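Are "premium" charging cables worth it or is it all packaging?

jindton_kev
Started this because my partner came home with yet another one.

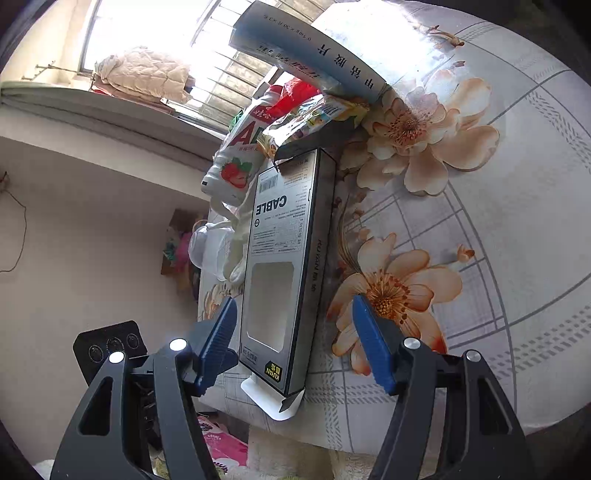 We've bought more leads in this house than I care to admit and I'm fed up with it. The last dear one was a Drorkex, £25, "tested to 10,000 bends" or whatever the back said, and it went at the neck before the cheap one in the kitchen did. Has anybody had a charging lead that truly lasted because it cost more? Not interested in what the website promises. I've read what the website promises.

Afia Dankwa
I'd say yes, up to a point. The very cheap ones are rubbish, the middle ones are fine, and after that you're paying for the braiding. I have a plain rubbery one from the Jarulley market that has done two phones and is still going.

solderedshut
"10,000 bends" means a machine bent it gently at one angle in a nice clean room. It doesn't mean you lying on your side at midnight with the plug jammed against the headboard. I'd ignore any number on a cable box apart from the length, and I'd measure that as well.

quaye_lodger
> I'd measure that as well

I did. Sold as 2 m, came to 1.84 m. Sent it back and they told me the plugs count. With the plugs it was 1.87.

Mags_B
Can't agree with the doom on here. I've had the same Drorkex since I moved to Quaye and it's been perfect. Maybe people yank them out by the wire? My son does it and then tells me the cable is faulty.

jindton_kev
I don't yank them out by the wire, Mags.

Mags_B
I didn't say you did!

solderedshut
One good cable doesn't prove much. Neither does Kev's bad one, to be fair. The shop page shows 2,745 reviews and the first few I opened were all written by people who'd owned it for a day. "Arrived quickly, lovely box, five stars." What use is that to anyone?

Afia Kyei
I used to work returns for a shop that sold these, so a bit of boring detail. Most leads that came back had gone in the same spot, right where the wire meets the plug. Braided or not made very little odds. What did seem to help was a long soft collar on the plug end, and you can see that before you buy if they let you have the thing out of the box. The other half of the "faulty" ones had nothing wrong with them. It was fluff in the phone socket.

quaye_lodger
Half? Did you count them?

Afia Kyei
No, I didn't count them. It felt like half. A lot, then.

quaye_lodger
Fair enough. I only ask because "it's just fluff" is what the phone shop told me and it wasn't. I'd cleaned it out with a wooden toothpick, tried another lead, and the second lead worked straight away. So the first was dead.

Afia Dankwa
Careful with toothpicks. And switch the phone off first.

tealeaf109
Has anyone looked at what they do about fast charging? I bought one that said "fast" in huge letters and it charges my tablet at the speed of a puddle drying. The wattage was in grey print underneath and it was a good deal lower than my plug can give. I don't think that's an accident.

solderedshut
It isn't. "Fast" on its own doesn't tell you a thing. Look for the watts, and check the plug too, as a good lead on an old plug will still be slow.

Mags_B
Mine charges fast and I've never looked at a watt in my life.

jindton_kev
Right, so what I've got so far is: ignore the bend count, look at the collar, look at the watts, clean the socket. I'm still not convinced that paying more gets you anything. Afia K, would you pay more than a tenner?

Afia Kyei
For a short one, no. For a long one that has to run a laptop, yes, a bit more. I still wouldn't pay £25.

solderedshut
Keep the receipt whatever you buy. Drorkex say "lifetime guarantee" and I'd like to know whose lifetime.

quaye_lodger
I tried claiming on that in June. They wanted the original packaging and a photo of the fault. Who keeps the packaging?

Mags_B
I do — top of the wardrobe, all of it.

jindton_kev
Of course you do. I'll have a go at claiming on the dead one and post what they say. Not holding my breath.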